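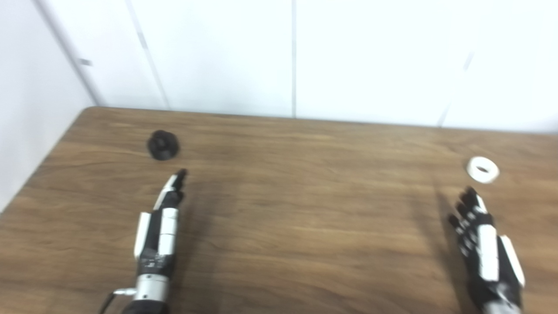
Tisch mit Holzmaserung, weiße Wand, kleines schwarzes Teil links hinten

Protokoll Hausversammlung Wohnprojekt Ranjbar
Juli, Beginn 19 Uhr, Gemeinschaftsraum EG

Anwesend: Nima Nouri (Leitung), Marina Moschos, Homa Nikzad, Tahmineh Mirzaei (Protokoll), später Jamshid Karimi
Entschuldigt: Wohnung 4

Beschlussfähig, ja.

TOP 1 Protokoll vom letzten Mal
Marina: bei der Kellerfrage stand "einstimmig", es gab aber eine Enthaltung (ihre). Wird geändert. Sonst angenommen.

TOP 2 Waschküche
Alte Maschine schleudert nicht mehr richtig, Wäsche kommt tropfnass raus. Techniker von Mornis war da, meint Lager. Reparatur lohnt laut ihm nur, wenn wir danach noch ein paar Jahre damit auskommen wollen. Homa für neue Maschine, Nima erst mal für Reparatur. Längeres Hin und Her über Stromverbrauch, keiner hatte Zahlen dabei. Marina fragt, ob man das Waschgeld dann anheben muss. Nima: erst Angebot, dann reden.
Beschluss: Mornis soll schriftlich anbieten, beides, Reparatur und Neugerät. Homa fragt an.
Bis dahin Schleudern nur auf der niedrigen Stufe. Zettel hängt schon, bitte hängen lassen!!

Waschplan: Eintragen weiterhin höchstens drei Termine im Voraus. Wer nicht kommt, bitte austragen. Gilt auch für die Abendtermine. Antrag von Wohnung 5 auf festen Termin abgelehnt, 3 dagegen, 1 dafür.

TOP 3 Fahrräder im Hof
Nach der Zettelaktion sind fünf Räder ohne Zettel übrig. Eins davon gehört wohl dem Vormieter von Tahmineh, sie schreibt ihm nochmal. Die anderen bleiben bis Ende des Monats stehen, dann gehen sie an die Werkstatt Broltska. Die holen ab, kostet nichts. Was noch fährt, wird dort hergerichtet.
Jamshid kommt dazu (hatte noch Dienst).
Jamshid: das blaue mit Kindersitz ist von Besuch, bitte nicht mitgeben. Notiert. Er macht heute noch einen Zettel dran.
Neuer Fahrradständer: vertagt. Platz an der Mülltonne reicht nicht, wenn die Tonnen zur Abholung raus müssen. Marina misst nochmal nach.

TOP 4 Hofbeet
Tomaten stehen gut, Zucchini zu viele, bitte mitnehmen. Schnecken. Homa will kein Schneckenkorn wegen der Katze aus dem Vorderhaus, alle einverstanden. Absammeln abends, wer gerade Zeit hat.
Gießdienst in den Ferien:
erste Woche Marina
zweite Woche Jamshid
dritte Woche offen
vierte Woche Tahmineh
Für die dritte Woche wird im Treppenhaus gefragt. Schlauch bitte nach dem Gießen wieder aufrollen, lag zweimal quer vor der Kellertür.
Regentonne ist undicht, unten am Hahn. Nima probiert eine neue Dichtung.

TOP 5 Treppenhausreinigung
Firma Ativton hat zum Quartal die Preise erhöht, Schreiben lag aus. Unmut, vor allem weil die Fenster im dritten Stock seit dem Frühjahr nicht gemacht wurden. Nima hat angerufen, Rückruf kam nicht. Marina schlägt vor, selber zu putzen im Wechsel, hatten wir schon mal, lief nicht so gut (Jamshid: lief gar nicht). Diskusion abgebrochen.
Beschluss: Schreiben an Ativton mit Frist, Fenster nachholen. Wenn nichts kommt, holt Homa zwei andere Angebote ein. Einstimmig.

TOP 6 Sommerfest
Soll stattfinden, im Hof, Termin wird per Liste abgefragt. Hängt ab morgen am Schwarzen Brett. Grill von Jamshid, Bänke leihen wir beim Nachbarhaus. Salate wie immer auf Zuruf, letztes Jahr viermal Nudelsalat, bitte absprechen. Musik bis 22 Uhr, dann rein.
Nima informiert das Vorderhaus.
Geld: jede Wohnung 5 Euro für Getränke und Kohle, Tahmineh sammelt ein.

TOP 7 Verschiedenes
- Haustür fällt nicht ins Schloss, wenn man nicht zieht. Hausverwaltung weiß bescheid, bis dahin ziehen.
- Klingelschild Wohnung 3 immer noch der alte Name. Marina kümmert sich.
- Pakete nicht mehr auf dem Heizkörper abstellen.
- Jamshid sucht jemanden, der im August seinen Briefkasten leert. Homa macht das.
- Schlüssel Gemeinschaftsraum: einer fehlt. Wer hat den?
- Licht im Keller hinten flackert, neue Röhre besorgt Nima.

Offen aus den letzten Protokollen: Dachboden entrümpeln, Aushang mit Notfallnummern erneuern. Beides nächstes Mal.

Ende 20:45 Uhr. Nächste Versammlung nach den Ferien, Einladung kommt per Zettel.

Für das Protokoll: T. Mirzaei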